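Home | Jobs | Workshops | Swap Shelf | Contact

June 19, 2023, posted by the Findum bench desk

Glove sorters wanted, 2 spots open

Hi all! We're Findum, the work glove people out behind the Sinaga garden store, and I'm looking for two folks to help me sort, check and pair up used gloves. We get them in by the sackful and I'm seriously behind (the May pile is still sitting there!). Most are tan leather or suede-like, pretty crumpled, and every one needs a good look before it goes back out.

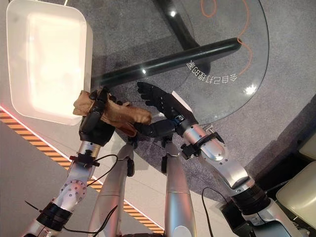 What you'd be doing

You take one glove, check the cuff, feel down each finger for holes or split seams, then find its mate. Lefts and rights turn up in different sacks, so that last bit can take a while. I get through 70 on a good shift and I don't expect that from anybody new. Shifts are 7 to noon, and we have 27 sacks waiting. Bring a snack, the coffee's on me.

The bench has a white tray with rounded corners and raised sides, and the glove gets handled right beside it. You'll get used to the bright shine off the bottom, I promise.
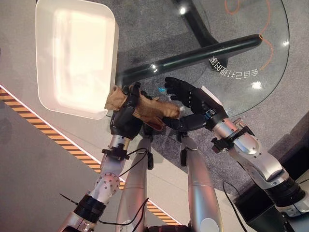
HELTOLEN, June. No experience needed, just patience and decent eyesight. If you've sewn or done repairs before, tell me, I'd love that! Stop by the Wumau Street door any morning and ask for the glove bench.

We use cookies to remember your settings. Accept | Manage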